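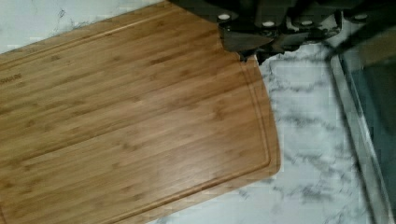

스카크몬트 아이스하키 동호인 리그 운영위원회 회의록

일자: 2022-10-02
장소: 스카크몬트 빙상장 2층 회의실
참석: 리즈완 탐비아(의장), 하비부르 홀라데르(경기운영 담당), 푸스툼 구단 대표, 마투부르 구단 대표, 웨마노 구단 대표, 심판부 간사, 기록부 간사
불참: 시설 담당(서면 의견 제출)
의사정족수: 충족

1. 개회 및 전차 회의록 승인

의장이 개회를 선언함. 전차 회의록 중 제4항 "연장전 운영"의 표기를 "연장전 및 승부치기 운영"으로 정정하고 나머지는 원안대로 승인함.

2. 정규 시즌 대진 편성

경기운영 담당이 대진표 2차안을 보고함. 1차안과의 차이는 다음과 같음.

가. 동일 팀이 연속 이틀 경기를 치르는 편성을 전부 해소함.
나. 심야 시간대(22시 이후 시작) 배정 횟수를 팀별로 균등하게 조정함. 잔여 편차는 팀당 한 경기 이내임.
다. 푸스툼과 웨마노의 맞대결은 양 팀 골리 공유 문제로 다른 경기와 시간대가 겹치지 않도록 분리함.

마투부르 측은 시즌 후반 원정 경기가 연속 편성된 점에 이의를 제기함. 경기운영 담당은 해당 구간의 링크 대관이 이미 확정되어 시간 변경은 불가하고, 홈·원정 표기의 교환만 가능하다고 답변함. 마투부르 측이 이를 수용함. 홈·원정 표기 교환 시 유니폼 색상과 벤치 위치도 함께 변경되는 것으로 확인함.

결정: 2차안을 수정 가결함. 수정본은 경기운영 담당이 각 구단에 전자우편으로 배포함.

3. 선수 등록 및 자격

기록부 간사가 등록 현황을 보고함. 현재 등록 완료 선수는 148명임. 서류 미비 건은 별도 명단으로 관리 중이며, 미비 사유는 대부분 상해보험 가입 증명서 누락임.

논의 사항:

가. 이중 등록. 골리에 한하여 두 팀 등록을 허용하는 현행 규정을 유지할 것인지 검토함. 웨마노 측은 폐지 시 경기 성립이 어렵다는 의견을 제시함. 심판부 간사는 유지하되 플레이오프에서는 한 팀만 선택하도록 할 것을 제안함.
나. 선수 출신의 등급 적용. 고등부 이상 등록 경력자의 동시 출전 인원을 3명으로 제한하는 안을 상정함. 동시 출전은 빙판 위 인원을 기준으로 하며, 페널티 박스 체류 선수는 산입하지 않음.
다. 시즌 중 이적. 상대 구단의 서면 동의가 있는 경우에만 허용하며, 이적 마감 이후의 신청은 접수하지 않음.

결정: 가항은 심판부 제안대로 가결함. 나항은 찬성 다수로 가결함(푸스툼 반대). 다항은 이견 없이 가결함.

푸스툼 측의 요청에 따라 반대 사유를 기재함: 경력 확인 자료가 본인 신고에 의존하고 있어 제한 규정의 집행 기준이 불명확함.

4. 플레이오프 방식

의장이 두 가지 안을 설명함.

1안: 상위 네 팀 진출, 준결승 및 결승 모두 단판.
2안: 상위 네 팀 진출, 준결승 단판, 결승 3전 2선승.

2안의 경우 결승 일정이 4월로 넘어갈 가능성이 있으며, 해당 기간의 링크 대관은 아직 신청되지 않은 상태임. 시설 담당은 서면 의견에서 4월 중에는 제빙 설비 정기 점검이 예정되어 있어 대관 가능 시간이 줄어든다고 밝힘. 점검 일정은 미확정임.

마투부르 및 웨마노 측은 2안을, 푸스툼 측은 1안을 지지함. 동률 시 순위 결정 기준은 승점, 맞대결 결과, 득실차, 다득점, 페널티 누적 시간(적은 순)의 순서로 정리함. 다득점과 페널티 누적 시간의 순서를 바꾸자는 의견이 있었으나 표결에 부치지 않음.

결정: 동률 기준은 확정함. 플레이오프 방식은 점검 일정 확인 후 차기 회의에서 결정함.

5. 심판 배정 및 경기 기록

심판부 간사가 2심제 운영을 보고함. 결원 발생 시 경기 시작 전까지 대체 심판을 배정하지 못하면 양 팀 주장의 합의로 1심제로 진행할 수 있음. 합의가 없으면 경기를 연기하고 대관 비용은 리그가 부담함.

기록지 양식은 다음과 같이 변경함.

- 슛 수를 피리어드별로 기재하는 난을 추가함.
- 페널티 종류는 약어가 아닌 규정집의 조항 번호로 기재함.
- 골리 교체 시각을 분과 초 단위로 기재함.
- 경기 종료 후 양 팀 주장과 주심이 서명하며, 서명 이후의 득점 및 어시스트 정정은 영상 자료가 있는 경우에만 접수함.

웨마노 측이 계시기 고장 시의 처리 절차를 질의함. 심판부 간사는 기록석의 휴대용 계시기를 공식 시각으로 하고, 남은 시간을 정지 시마다 장내에 고지한다고 답변함.

결정: 개막전부터 신규 양식을 적용함.

6. 예산

경기운영 담당이 소모품 집행 계획을 보고함. 기록지는 500매를 인쇄하며, 퍽은 300개를 일괄 구매하여 각 구단에 배분함. 연습용과 경기용은 별도 상자에 보관하고, 경기용 퍽은 경기 시작 전까지 기록석 냉동고에서 관리함.

푸스툼 측은 퍽의 배분 기준을 등록 선수 수로 할 것을 요청함. 의장은 경기 수를 기준으로 하는 것이 종전 관례임을 설명하였고, 푸스툼 측이 요청을 철회함.

참가비 2차 분납분이 입금되지 않은 구단에 대해서는 경기운영 담당이 개별 통지함. 기한 내 미납 시 다음 경기부터 홈 경기 배정을 보류함.

결정: 원안 가결.

7. 안전 및 징계

가. 목 보호대 착용을 권고 사항에서 의무 사항으로 변경함. 미착용 적발 시 1차 경고, 2차부터 마이너 페널티를 부과함.
나. 머리 부위 가격으로 매치 페널티를 받은 선수는 심의가 종료될 때까지 출전할 수 없음. 심의는 심판 보고서 접수 후 개시하며, 당사자는 서면으로 소명할 수 있음.
다. 뇌진탕이 의심되는 선수는 당일 경기에 복귀할 수 없으며, 복귀 시 의료기관의 확인서를 기록부에 제출함.

마투부르 측은 가항의 적용 시점을 유예해 달라고 요청함. 장비 구매에 필요한 기간을 고려하여 개막 후 두 경기까지는 경고만 적용하기로 함.

결정: 가항은 수정 가결, 나항과 다항은 원안 가결.

8. 기타

웨마노 측이 탈의실 배정표의 게시 위치를 출입구 옆으로 변경해 줄 것을 건의함. 시설 담당에게 전달하기로 함.

9. 후속 조치

- 대진표 수정본 배포: 하비부르 홀라데르
- 제빙 설비 점검 일정 확인 및 4월 대관 가능 시간 조회: 리즈완 탐비아
- 경력 확인 절차 초안 작성: 기록부 간사
- 규정집 개정본 작성(제3항, 제4항, 제7항 반영): 심판부 간사
- 보험 증명서 미제출자 명단 송부: 기록부 간사

차기 회의 일정은 점검 일정 확인 후 의장이 통지함. 추가 안건이 없어 의장이 폐회를 선언함.

의장 리즈완 탐비아
작성 하비부르 홀라데르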